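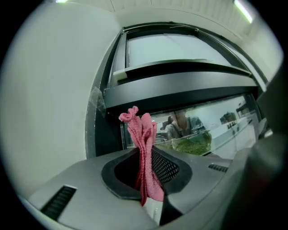

La toalla rosa de rizo, con el copete en punta y los pliegues cayendo a su aire.

Estilo de vida > Casa > Baño

En: Pequeños placeres domésticos

Confieso que tengo 11 toallas y que solo quiero a una. Es rosa, de un rosa apagado, como de caramelo chupado, y tiene ese rizo mullido que pide que hundas la cara (¡y la hundo!). Las demás viven dobladas en el armario, muy formales, y esta anda siempre hecha un gurruño por ahí.

Mi vecina Samina Farooqui me riñe cada vez que viene a tomar café. Ella dobla en tres, luego en dos, y lo apila todo con el lomo hacia fuera, como en Dosalholm, la tienda del barrio donde compramos las dos. Yo lo intenté durante todo mayo, de verdad, y me quedaban unas torres preciosas que se venían abajo en cuanto alguien se duchaba con prisa.

Así que ahora hago otra cosa: la agarro por el centro, le retuerzo un poco la punta y dejo que el resto caiga como quiera. Queda un moñito la mar de gracioso, y con la luz de lado los pliegues pasan del rosa clarito a uno bastante más oscuro. ¿Es ordenar? Samina dice que no.

Para lavarla, poco jabón y nada de suavizante, que aplasta el rizo. La sacudo bien antes de tenderla, dos o tres veces, con ganas, y cuando la recojo vuelvo a sacudirla. Lo de planchar toallas se lo dejo a mi cuñado Crescencio, que plancha hasta los trapos de cocina y tan contento.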